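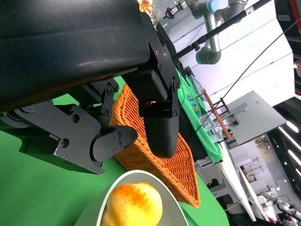 1/ Green tablecloths, an orange basket, and me with way too many opinions

OK so I've been fussing with how these tables are laid out and I need to talk about it somewhere, and you lot are the somewhere. Thread on baskets, bowls, fruit and a very green green.

3 min read

2/ The basket first. Boat-shaped, woven, bright orange, empty. I got it at the secondhand place in Udlow back in May and it's been good for almost everything except bread, which is what I bought it for. A round loaf just perches on the rim looking nervous. Long rolls fit great though!!

3/ If you've got one of these long narrow baskets, lay it on a diagonal. I had mine lined up dead straight with the table edge for months and it looked like something waiting to be mailed. Turned it a little and the whole table relaxed.

4/ The green. I know. It's VERY green. I wanted a quieter color, a sort of mossy one called Dromimdale, and they were out of it in the size I needed. So I took 2 of these, one for each table, and now I wouldn't swap. Orange on green is a lot, but it's a cheerful lot.

5/ Cloth tip, take it or leave it: iron it on the table, with a thick towel underneath, and slide the towel along as you go. I used to iron on the board, carry it across the room and put every crease right back in. (Check your tabletop can take the heat first. Please. I have a mark on a different table that I don't want to discuss.)

6/ The white bowl is for fruit, and one piece of fruit in a white bowl looks better to me than a heap. This one's yellow with reddish-orange blotches and it does all the decorating by itself. Torbjørn Eide says a single fruit looks like the last one nobody wanted. We have agreed to differ.

7/ Also the rim of that bowl has a tiny bit of pale green to it, and I can't decide if it's the bowl or the cloth bouncing up at it. Put white dishes on a strong color and you'll see what I mean. I kind of love it.

8/ Someone asked last time why I don't put the fruit IN the basket. I do sometimes! But soft fruit on a bare weave picks up a crisscross print on the underside if it sits for a couple of days. Line it with a napkin or a folded dish towel and you're fine. Lemons don't care.

9/ Cleaning wicker, which I get asked about more than anything else: dry brush first (an old soft toothbrush gets into the weave), then a cloth wrung out really hard, then leave it somewhere airy. Don't soak a dyed one. I soaked a red one once and had a pink sink and a pinkish basket.

10/ Now the other table. That's where the clear plastic containers live, over toward the far edge. I'm a convert to see-through. I had a set of lovely tins from Fjeld before, and I'd open every single one looking for the raisins – every time, in the same order, like it was a ritual.

11/ The little wooden rack beside it is all thin brown rods, like a tiny ladder that had ambitions. I'm very fond of it. Dust it with a dry paintbrush, one rod at a time, with a podcast on. It's the most peaceful job I've got.

12/ What I'd still change: the colorful blue and yellow thing on the second table. It's a nice thing! It just pulls my eye away from the orange every time I look over. I might move it next to the containers, or I might buy something else blue so it has company – which is how I end up with more stuff.

13/ Budget, for those who always ask: basket was 8 at the secondhand place. The cloths cost more than that and I'm not going to add it up. Tirkent have a very similar basket, new, and theirs has handles, but it's stiffer and I like mine a bit wonky.

14/ Next up I want to try the basket with clementines in it, the kind with leaves still on, and maybe something dark like plums in the white bowl. If you've got plums looking good on green, send me a picture. I need to see it before I commit to a whole bag.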